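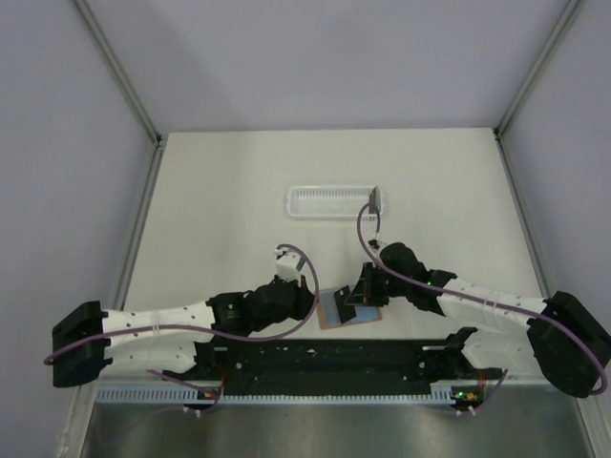
4 min read

Budget thread for the second two-arm cell. Posting it before the purchase order goes in, mostly so I can find the numbers again in September when the renewal forms come round.

1/ Scope first. One enclosed bench cell, two arms, two grippers, a wrist camera on each side, power and control at each base. Light tabletop work only. No conveyor, no vision cabinet, no pallet handling. If a quote includes any of those, it's a quote for something else.

2/ Three suppliers asked, three replied. Jarnwood quoted the frame, panels and tabletop as a kit. Partanen quoted arms and controllers. Trorar quoted the whole cell assembled and wanted to keep the software license on a yearly renewal. I dropped Trorar at the license line.

3/ Jarnwood frame kit: $1614 delivered. Includes rails, corner fittings, side and back panels. Does not include the top. The top is a separate line and easy to miss, it was on page two of the PDF under "surfaces".

4/ Pale panels on three sides, plain, no print. Costs the same as clear. Wrist cameras see less clutter behind the part and we spend less time on exposure settings. Go matte if there's a choice.

5/ Spare parts for the arms: $2888 for the first year. That is two gripper sets, one wrist assembly, one elbow joint and a bag of fasteners. I was asked why an elbow. Lead time on the elbow is the longest on the list and the cell stops without it.

6/ Cable. This line was wrong in the last budget and I'd like it right this time. A wrist cable has to go from the camera over the wrist, back along the forearm and past the elbow, with a loop loose enough for full wrist rotation. Measure along the arm at full reach, then add the loop. Do not measure base to gripper in a straight line. I did that once.

7/ Ordered length is therefore longer than anyone expects, and you order it in a color that isn't the color of the arm. Purple on a white forearm is easy to inspect for chafing. Black on black joints is not.

8/ Cable total with spares: $110. Small number. It still held up the first cell for longer than any other item.

9/ Tie bands, slotted duct, connectors, terminal covers. Put them in as one line called "wiring consumables" and give it real money. If it's a zero on the sheet it comes out of somebody's drawer, and then the drawer is empty.

10/ Duct goes along the front edge, low, in front of the base strip. Check the height of the duct against the lowest arm position before buying. Liseo sells the toothed type in two heights, and the tall one is fine at the ends and a nuisance in the middle.

11/ Fixtures. Shallow white plastic trays, the kind with a raised rim and small end handles. We budgeted 25 of them. They get scratched by gripper fingers and I would rather replace a tray than a finger.

12/ Gripper fingers are pointed and angular on the current build. Good for thin flat parts lying on the table, less good for anything round. If your parts list has both, price two finger shapes now. Changing later means new offsets and half a day of checks.

13/ Reach overlap. Both arms need to get to the middle of the table with room for the wrist housings to pass each other. The housings are bulkier than the drawing suggests once the camera bracket is on. Ask the supplier for the model with bracket and cable included. Partanen had one, it just wasn't on the download page.

14/ Status lights at the base electronics: leave them where they can be seen from a standing position. Costs nothing at planning stage. Moving a unit after the duct is in costs an afternoon.

15/ Not in this budget: labor for assembly, floor space, compressed air (none needed), training. Labor is held on another cost code and I have no say in it.

16/ Open items. Jarnwood still has to confirm the top thickness. Partanen's price is valid to the end of the quarter. Liseo wants a minimum order on duct, so we may buy for both cells at once.

17/ Correction to 5: the wrist assembly ships without the camera bracket. Bracket is a separate part number. Add it to your sheet if you copied mine.

2019-12-12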